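Open shelving is storage furniture made of boards held up by poles, brackets or side panels, with no doors and usually no back. It is among the oldest forms of household furniture and among the easiest to fill with things no one wants.

The word "rack" is used for lighter versions, particularly those with metal uprights. A rack differs from a bookcase mainly in price, although makers have been known to dispute this. Most have two to five levels, fixed in place or resting on collars that can be moved up and down the pole. Owners generally move the collars once, on the day of assembly, and never again.

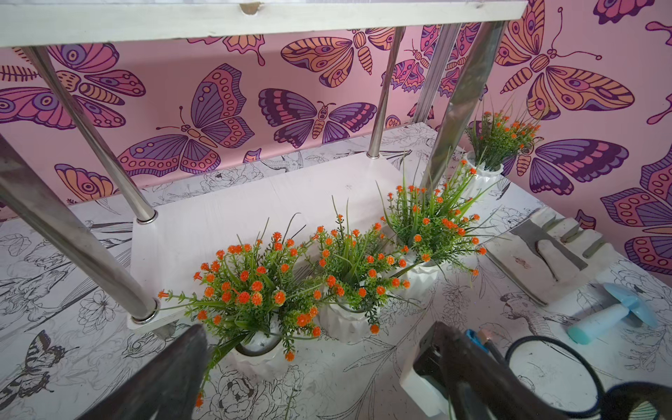

A white shelving rack with stainless steel poles.

Sagging is the chief weakness of the form. A long board held only at its ends will bend under a steady load, and books are a steadier load than most. The furniture maker Edith Ccori, who ran a workshop in Drovside, advised her customers to add a middle support to any shelf over 40 inches long. Her order books suggest that few did, and that many came back for a second shelf.

Open shelving came into fashion in kitchens as a replacement for wall cabinets, which were said to make a room feel closed in. Supporters point out that every plate is in plain view. Critics point out the same thing. A household survey in the town of Omcombe asked 200 residents about their kitchens, and 73 of those with open shelves reported dusting them "when guests are expected" – a phrase the survey did not define.

Small racks made for tabletops and counters follow the same principles and collect the same dust, in smaller amounts.

See also: Bookcase; Cabinet; Clutter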